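Notes > Garden > Soil and Water

Rain barrel overflow, second attempt

Last updated: 11/10/2019

The first overflow at the Sorkdale plot was a length of garden hose pushed through a hole near the top of the barrel. It could not keep up. A 53 gallon barrel fed by half the garage roof fills in one decent storm, and after that every gallon has to leave as fast as it arrives. Water came over the lid and cut a channel along the foundation bed, taking most of the mulch with it.

The replacement is a two-inch bulkhead fitting set three inches below the rim. It drains into rigid pipe, which runs 14 feet to the low end of the bed at a fall of a quarter inch per foot. I cut the hole with a hole saw at low speed and cleaned up the edge with a knife. The gasket goes on the inside. Hand tight plus a quarter turn is enough; I cracked a Karnetti fitting last year by going further.
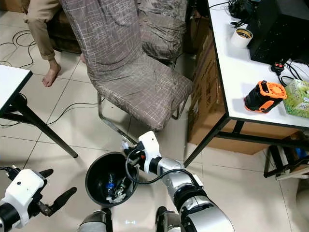

At the outlet I dug a basin 18 inches deep and filled it with washed stone to within four inches of grade. The soil there is clay loam. A test hole filled twice dropped one inch per hour on the second fill, slow but usable. Sedges went in around the edge. Blue flag iris went in the bottom, where it will stand in water for part of a day after rain.

Two storms in October put water through the pipe. The basin filled both times and was empty by the next morning. The foundation bed has not moved. I still need a screen on the inlet before the maple drops the rest of its leaves.

3 comments

Hafiz Pattinasarany
Did you glue the pipe joints or leave them dry?

Grímur Lauritsen
Dry, except the elbow under the barrel. I want to be able to pull the run apart and flush it.

Syahrul Pillai
Same soil here. My basin silted up in its second year, so check the stone in spring.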